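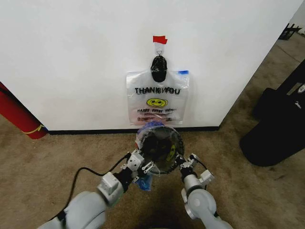
Laurier Sutherland

Hello all, and sorry for the long post, but I'd sooner give you too much than have somebody write back asking for the basics.

My invoices from Wenell have stopped printing properly. I run a small mail-order business selling buttons and ribbon, and every order gets a paper slip in the parcel. Since the November update the slips come out with the customer's address pushed halfway down the page and the last line missing altogether, so a lady in Sterkargate nearly didn't get her toggles (her postcode had vanished!).

What I've tried so far:

Turned the printer off and on, twice. No change.

Printed a letter from another program. Perfect, margins and all.

Set the paper size to A4 in Wenell. It already said A4, so I changed it to A5 and back again. No change.

Took my logo off the template. The address moved up a little, but the last line is still missing.

I have 370 slips to send before the craft fair, so any ideas would be very gratefully received.

Reply from Samuele Fiore, support

Hello Laurier, thank you for setting it out so clearly. The update put a 40 mm header on every saved template, including ones that never had one. Please go to Templates, open your slip, choose Page Layout and set Header Height to 14. Then save it under a new name, as the old name keeps the old setting. Let me know how you get on.

Laurier Sutherland

Samuele, you are a marvel. I missed the bit about the new name the first time and sat here cursing at it over my tea, but I went back, called it "Slip two", and out came the whole address, postcode included. I've printed a dozen and they're all fine. I'll do the rest this evening once the dog's been out.

Status: solved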